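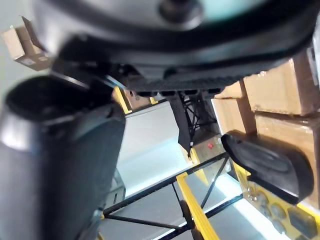

Accueil Forums Maison Jardin Bricolage Poser une question Se connecter

Odeur de moisi dans un placard sous l'escalier, je fais quoi ?

fawzy_du_rez

Bonjour tout le monde ! Je me décide enfin à poster parce que je tourne en rond. On a emménagé en septembre dans une petite maison mitoyenne, et sous l'escalier il y a un placard en soupente où on a tout fourré (les manteaux d'hiver, l'aspirateur, les chaussures des enfants, la tente, bref le bazar). Au bout de trois semaines, une odeur de cave, vous voyez le genre. J'ai sorti les manteaux, lavé tout ce qui se lave, passé du vinaigre blanc sur les murs -- deux fois -- et ça revient dès que la porte reste fermée une nuit.

Je n'ai pas de tache noire visible, juste la peinture un peu farineuse dans le coin du fond, au ras du sol. Le mur du fond donne sur l'extérieur, côté nord. J'ai acheté un absorbeur d'humidité Molora à 11 euros, le bac s'est rempli en quelques jours et l'odeur est toujours là. Mon beau-frère me dit de repeindre avec une peinture anti-humidité et de ne plus y penser, ma voisine me dit surtout pas. Qui croire ? Et est-ce que je peux remettre les manteaux en attendant ? Il commence à faire frais et ils sont tous sur les chaises de la cuisine...

14 partages | 2 réponses

vovolent

Ta voisine a raison. Ne repeins rien pour l'instant, tu enfermerais l'eau dans le mur et ça cloquerait au printemps.

J'ai eu le même souci dans notre ancien appartement. Commence par le test du plastique : tu scotches un carré de film alimentaire bien étanche sur le mur, dans ton fameux coin farineux, et tu laisses 3 jours. Si les gouttes sont côté pièce, c'est de la condensation, l'air du placard est trop humide et le mur trop froid. Si c'est mouillé derrière le film, ça vient du mur, et là il faut aller voir dehors : gouttière qui fuit, terre remontée contre la façade, joint fichu, etc. Chez nous c'était une descente d'eau percée à hauteur de genou, cachée par un rosier. On avait lessivé pendant des mois pour rien !

La peinture farineuse au ras du sol, ça me fait plutôt penser à du salpêtre, donc à de l'eau qui remonte. Mais je n'ai pas vu ton mur, fais le test avant de dépenser quoi que ce soit. Un devis pour une injection chez nous, c'était 2 000 euros, et on a bien fait de ne pas signer. 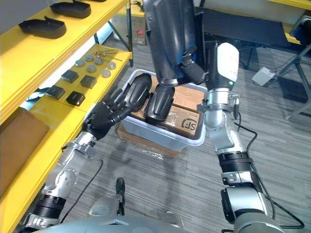
Temps de lecture : 3 min

Pour le rangement, en attendant : rien contre le mur du fond, tu laisses une largeur de main derrière les affaires, et rien en tas par terre. Les chaussures des enfants, tu les fais sécher ailleurs avant de les rentrer (c'est ce qui nous a le plus changé la vie, ça et le fait d'arrêter d'y ranger les parapluies trempés). Et la tente, sors-la et déplie-la complètement, une tente roulée un peu humide peut empester un placard à elle toute seule. Je la soupçonne fort !

Les manteaux, moi je ne les remettrais pas tant que le test n'est pas fini. Un portant d'occasion dans l'entrée, c'est moche mais ça dépanne.

drarnbridge

Mets du bicarbonate dans une coupelle, ça marche super bien. Sinon du marc de café. Chez ma mère il y en a dans tous les placards.

Et fais des trous dans la porte. On a posé deux grilles d'aération, une en haut et une en bas, avec une scie cloche, en un après-midi. L'odeur a bien diminué, par contre je n'avais pas de mur farineux donc je ne sais pas si c'est pareil. Si tu es locataire demande avant de percer, moi j'ai demandé après et le proprio a tiré une tête -- il a fini par dire oui.

Évite aussi de mélanger le vinaigre et la javel, je le dis au cas où.

8 partages | Signaler | Répondre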